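Greseo Bench Assist Station
Limsakul Workplace Systems – Equipment for light assembly and finishing

Overview

The Greseo Bench Assist Station is a single-arm robotic unit for workplaces in which panels, covers and small fittings are handled by hand throughout the shift. It is intended to stand beside an existing workbench and to take over the repeated reaching, holding and placing that make up much of the day. Judgment of quality, the order of the work and the decision to stop remain with the employee at the bench.

The station is supplied with a two-finger linkage gripper, a wrist camera, a control cabinet and a hand-held pendant. It can be ordered alone or as part of the Bristus line of adjustable benches.

Specifications

Product code: GR-58
Arms per station: 2 benches served by one arm
Program memory: 30 stored tasks
Weight with base: 58 kg
Gripper: parallel fingers, black finish, replaceable pads
Camera: wrist-mounted, fixed focus
Control: pendant or foot switch
Languages: English, Spanish, Polish

What changes for employees

Employers who introduce the station should expect job descriptions to change. Staff who formerly spent the shift moving parts will spend more of it setting up tasks, checking finished work and clearing faults. Limsakul asks each customer to name a lead operator before delivery. The lead operator attends the setup course and has authority to edit stored tasks; other trained employees may start, pause and stop them.

The station does not set the pace of work. Each task waits for a signal from the operator before the next cycle begins, and the waiting time is not recorded against any person. Camera pictures are stored by task number only. Customers who wish to keep them longer than the standard period must inform their employees in writing.

Breaks and rotation should be reviewed when the station is installed. Watching a machine is tiring in a different way from lifting, and a rotation plan that suited the old job may need to be shortened. A sample plan is included in the operator handbook, prepared by Irena Kaczorowski of the training office.

From the workplace

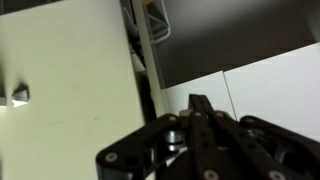
Flarmont, April 24, 2024 – The wrist camera looks past the gripper fingers toward a large cream-colored panel and the white panels beyond it. Operators at the Flarmont site have completed 2,270 cycles with the station. Lucero Londoño, lead operator, has asked that the pendant be mounted on the left side of the bench, and this is now offered as an option on new orders.

Ordering and service

Delivery, installation and the setup course are included in the price. Spare finger pads are sold in packs of 30. Requests for a site visit should be addressed to Aleksandra Witkowska, Customer Equipment, and should state the number of benches and the shift pattern. The next setup course will be held in June.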